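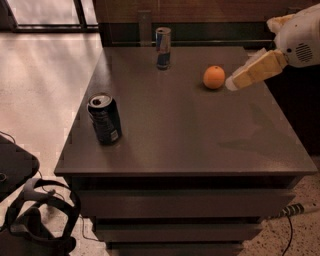
1/ Gripper upkeep on the Dustgate arm, written down so Valtteri can run it while I'm away. Test objects on the dresser are the usual: an orange and two drink cans, one slim, one wide.

2/ The orange goes first. It's round, the peel gives a little, and if the fingers are out of line it rolls before they close. A can will forgive a lot more than that.

3/ Fingers get wiped with a damp cloth before every session. No solvent. Leena Vuorinen used some in August and the flat faces went slick for days. We ended up swapping the pads.

4/ Pads come off with 2 screws each. Don't lose the washers. Spares are in the Nostell box, second shelf, under the tape.

5/ I log the cycle count at shutdown. Pads are due at 3000 closes. Right now the set is at 1114, so leave them on unless one starts to lift at the corner.

6/ Approach check: bring the hand in from the side at low speed and stop short of the orange. Look at the gap from above, then from the front. If one finger is closer than the other, redo the zero. Don't fix it by moving the orange.

7/ Zeroing takes 10 minutes if the arm has been on for a while. Do it cold and you'll do it twice.

8/ Lukian asked about grip force. Same setting for the orange and both cans for now. I tried a lower one and the slim can slid out on the lift - wrote that up in the Diton sheet, row with the yellow mark.

9/ Shadows: with daylight coming in, the arm throws one across the right half of the top. The detector sometimes takes the edge of it for an object. Rerun the background capture if you get a fourth item in the list.

10/ Change the orange when it goes soft. I buy them by the bag and they're in the fridge, left drawer.

11/ Teemu has the key to the parts cupboard. Ask him before lunch, he leaves early this week.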